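Flotus Desktop Arm Simulator: three months of stacking, dropping and starting over

I've wanted to learn robot arm programming for years, and the thing that always stopped me was the price of an arm. Flotus, from the small outfit Biltitz, gets around that by giving you the arm in software. You buy a licence for $89, download the scenes you want, and spend your evenings telling a pretend gripper where to go. I started in May and I'm still at it most nights, which should tell you how this review is going to turn out!

Setup was painless on my ageing laptop. The installer took 11 minutes, most of it textures, and the first tutorial opened by itself. You can steer with a keyboard or a game controller, or write scripts in the built-in editor. I'd say start with the controller -- you get a feel for the wrist long before you can describe it in numbers. 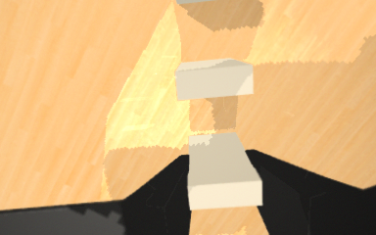
The wrist view is my favourite part of the whole package. It puts you right down at the fingers, and once you're used to it you'll hardly want to work from anywhere else. Lining up a pick is so much easier when you can see the cream block sitting between the two black fingers, with the next ones waiting in a line beyond it. You notice straight away if a block is at a bit of an angle, and you can turn the wrist to suit before you close up. Shadows do come out jagged at the edges, at least on my settings, and the wood grain won't fool anyone. I stopped caring after the first evening.

Physics is where I expected to be let down, and I wasn't. Squeeze off-centre and the block swings. Let go too high and it bounces and takes its neighbour with it (I have done this more times than I'd like to admit). The grip force slider is a bit touchy at the low end, and I'd love a finer scale there.

The room view is handy for planning. You look steeply down on the orange platform and can work out your whole route before moving a joint, including which loose pieces the elbow might sweep up on the way past. In the layout I've been playing with lately, the row of little white blocks curves just above the gripper, and the big flat red piece is well clear of it lower down.
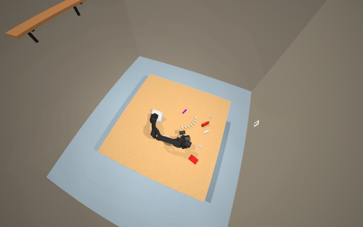
Scenes and add-ons

The base licence comes with 3 scene packs. Lenderlow, the biggest of them, is all blocks, bars and sticks, and it's the one I'd point a beginner to. There's also So, an add-on scripting course with its own exercises, and it's very good on the maths without being stuffy. My one grumble is the download size: Lenderlow alone ate 490 MB of my monthly data, and there's no way to grab a single layout.

Would I buy it again? In a heartbeat. I'm writing my own sorting routine now, and it even works if I don't ask it to pick up anything round.

28 August 2020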